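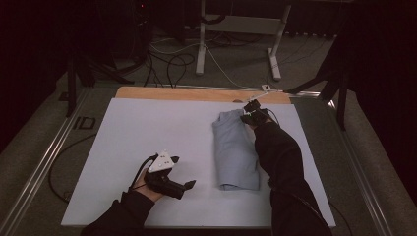 A light blue-gray garment, folded, on the white board.

Hi all, and thanks for the extra week! I'm going to start with the money and get to the fun stuff after.

You gave us $1521 for the spring round of the Tamihana clothing swap, and as of April 6, 2025 we have spent $873 of it. Most of that went to the hall at Gesau, which raised its rate in the new year (I argued, I lost). The rest was hangers, flyers and the van to bring everything over from the old storeroom at Omum.

We had 88 families sign up and 68 of them came, way up on last August when it poured all morning and the parking lot flooded. People brought a lot of kids' stuff, a lot of jeans and so many winter coats that we ran out of rail and had to lay them over the backs of chairs. Coats went fast anyway. Shoes didn't, and I think next time I'll ask for children's shoes only.

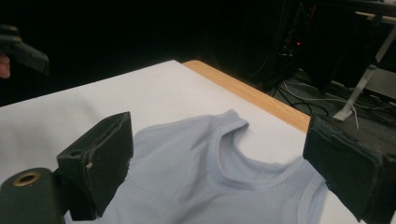

The sorting took two evenings when I had planned on one. We were still doing sizes at nine o'clock the second night, and I'd like to put a bit of what's left toward printed size dividers so we can stop writing them on masking tape. I priced them at the place in Lunum and they're reasonable – I'll send the quote when it comes.

What I haven't done yet is the evening swap for people who work days. I said I'd have it done by now and I don't. The hall only had one evening free and it clashed with the school concert, so I'm waiting on new dates. If that drags on I may ask you to let us move it into summer, same money, just later.

Also still open is the question of what happens to leftovers. We ended up with eleven bags this time. The shelter took four and the rest are in my garage, where my car used to be. I've asked two other groups and have one maybe.

Receipts are in the folder, except the van one, which I'm chasing. Call me if anything in the numbers looks odd!

Theda Teuber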